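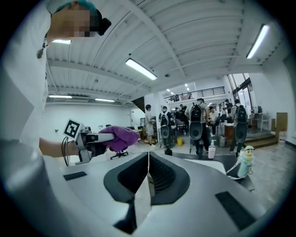 Deer counts at Nonstead: do we believe them?

cuifisher70
The new warden's report says 167 fallow on the Nonstead side, up from last August. I've walked those woods twice a week for years and I'd be amazed if it was half that. Are they counting the same animals twice?

Mekdes Woldegiorgis
They use thermal gear at night now, so of course it's higher than what you see at teatime with a dog! I've been out with the warden on the Vaseo track and they're everywhere once it's dark.

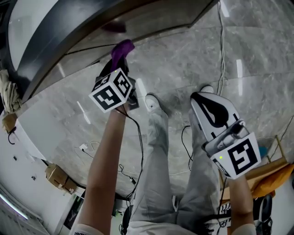
hedgelayer9
Thermal or not, a number means nothing if they won't say which nights they went out. And can we talk about kit on the ground? I was fined 400 for a permit I'd left in the van, fair enough, but half the folk up there are in white trainers like the ones in that photo, crashing through the bracken and shifting every deer for a mile. No wonder the count's all over the place.

cuifisher70
Sorry about the fine, but that's on you mate.

Asnakech Fikre
Sorry, disagree with both of you. Footwear doesn't matter on a night count, they do it from the truck. The dates are on the Histura noticeboard, bottom left, under the bat walk poster.

hedgelayer9
Which noticeboard, the one by the ford or the car park one?

Asnakech Fikre
Car park.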